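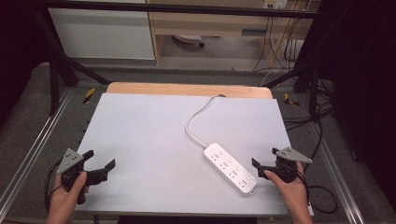 Both Brilside hand grippers held near the power strip, one of our standard bench jobs.

August
By the Costache bench desk

The Brilside hand grippers come as a pair, one for each fist, and they ask you to do with two black fingers what you have been doing with ten pink ones since kindergarten. You hold them, you do the chore, and the recording is supposed to teach an arm to do it later. We paid 1,264 dollars for the set, cables included, and used it on and off for a month next to our old Guslow pair.

The first thing you notice is the grip itself. It sits well in the hand, and the angled fingertips get under flat things much better than the Guslow's square ones, which mostly push flat things off the table. The opening is wide enough to take a power strip across its body. The fingers close smoothly and let go when asked, a courtesy the Guslow extends maybe every other time.

The power strip is a good test if you want to find out how patient you are. Holding the strip still with the left gripper while the right one goes after a little button is easy enough. Dealing with the cord is another matter. A cord has opinions, and it will roll out from between two hard fingers the moment you look at the other hand. We ended up wrapping the tips with a turn of rubber tape – ugly, cheap, and better than the spare pads Brilside sells.

Then there are the gripper's own cables. The coiled one behaves. It stretches when you reach and gets out of the way when you come back. The plain one on our left unit does neither, and I have dragged it across the work more times than I will admit to the people who sign for equipment. Why the pair doesn't ship with two coiled cables is a question I sent to support. They replied with a link to the manual. The link gave me a 404.

The gray plates on top are stiff and haven't shifted. They do block your view of the fingertips if you hold your wrists high, so you learn to work with your elbows out, like somebody carving a turkey in a phone booth. After almost an hour of this my thumbs wanted a word. Shorter sessions helped, and so did raising the chair.

Setup software is the Sirner package, same as with the Guslow. It found both grippers on the second try and swapped left and right once, early on, which made for a very confusing morning.

Would I buy them again? Yes, with my own tape and a second coiled cable in the cart. For boxes, cups and anything else that keeps its shape, the Guslow pair is still fine and you can keep your money. For cords and small buttons, get the Brilsides.

Recent reviews
Guslow hand grippers, one year in
Sirner setup package: the new menus
Clamp-on rails for small benches
Rubber tapes for fingertips, compared

Contact | Copyright Costache | Back to top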